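The rule book for robots that tidy up runs to 427 pages, and I have read more of it than my family thinks healthy. It has a chapter on emergency stops. It has a table of approved warning labels, including one for warning people about other labels. What it lacks is any guidance on when a table may be called clean.

Nerea Segura noticed this in March. She runs the test bench at Skerometti, where small two-armed machines practice putting things where they belong, and she had 200 trial reports on her desk, each marked "pass" by somebody with a different idea of passing.

So she wrote her own standard. It is two pages long. Each trial gets a fixed starting layout, a time limit and a written definition of done, agreed before anyone switches on the power. Arms keep out of each other's half unless the task sheet says otherwise. Cables get enough slack for the full reach, and they get checked every morning, even by people who checked them last night.

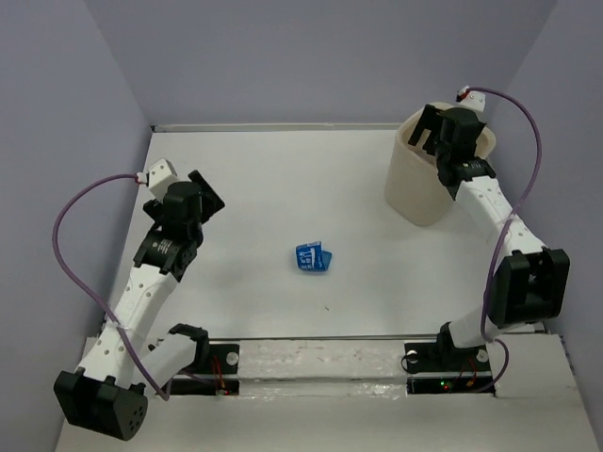 One gripper in the cup, one open above the table, and a blue wrapper between them.

Her colleague Demetrio Sarmiento objected to the part about crumbs. Does a speck count as litter? They argued through two lunches, neither of which left the table clean by any standard. The speck now has its own paragraph, and Sarmiento is drafting an appendix.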